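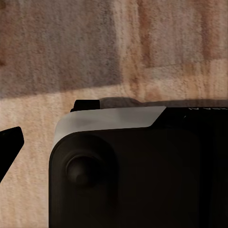
Floor refinishing at the Clindar building starts in August. Saretti will sand the second-level corridor and apply two coats of water-based finish, with 4 hours of drying time between coats. Foot traffic may resume after 20 hours. Furniture should stay off the boards for 10 days. The Thorlacius meeting room will be closed for the same period.

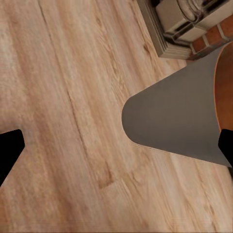

Light wood planks with visible grain and a seam.

Felt pads are required under all chair legs once the rooms reopen. Requests to move heavy cabinets go through the Idance facilities form before work begins.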